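Storkville clothing swap comes back in September, and this time there are hangers

If you came to the spring swap at the old Brenis shop on Joseph Street, you'll remember the tables. Piles and piles of shirts, everybody digging, and by noon you couldn't tell the kids' pajamas from the good sweaters. I went home with a very nice scarf and a sore back, and I heard the same from half of Storkville (minus the scarf).

So I'm happy to pass along that the swap is coming back in September, same building, and it's going on racks! The organizers have put out a call for 200 plastic or wire hangers, any color, and when I stopped in they had already taken in 100. If your closet is like mine you could cover a good part of the rest without noticing. The drop-off bin is just inside the side door on Corkow Lane, and the door is open until 6 p.m. Please, no wooden ones with the trouser clamps - they take up too much room on the rod and they pinch fingers.

The rules are simple enough. Bring clean clothes, anything from baby sizes up, and you get one ticket for each piece you hand over. One ticket, one piece to take home. Coats count as 2, which caused some grumbling in the spring, but I think it's fair when you look at what a coat costs now. Shoes and swimwear are out this time. Leftovers go to the thrift room at the Corkow church hall, where I'm told they could use men's shirts more than anything.

The spring swap moved 2957 pieces of clothing in one morning. I had to ask for that number twice. All of it was handed in, sorted, argued over and carried off again between breakfast and lunch, and most of it off those poor folding tables.

Light tops and T-shirts will get the racks first, grouped by size, and jeans will stay folded on the tables along the window. If you can, bring your shirts already on a hanger. It saves a lot of time at the door, and a T-shirt that has been hanging since the night before looks so much better than one pulled out of a grocery bag. Leave the size label in too! I know they itch and I cut mine out all the time, but without one somebody has to stand there holding a shirt up against strangers and guessing.

I'm bringing two bags myself, mostly things I bought in a hopeful mood, and I plan to be in line early for the summer dresses. Doors open at 9 a.m. and tickets are handed out from 8:30. Parking behind the building is tight, so use the lot by the library if you can walk a little.
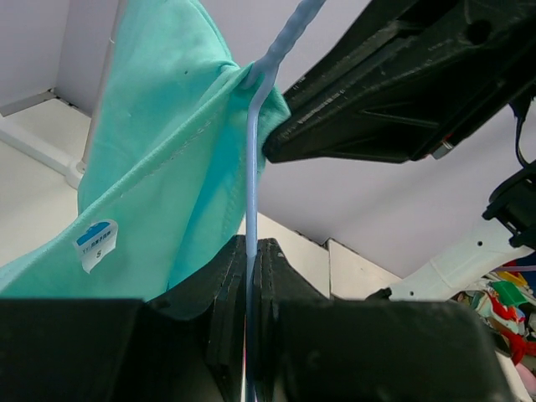 Small sizes and spare hangers are both welcome.
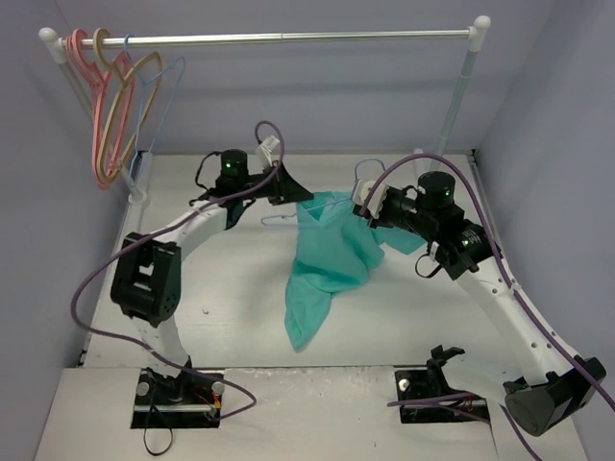

One reader has already written in to ask whether the sizes could be marked on the racks in big letters, as she spent most of the spring swap going through mediums to find a small, and whether there might be a mirror this time, even a cheap one, so people don't have to try sweaters on in front of the window glass.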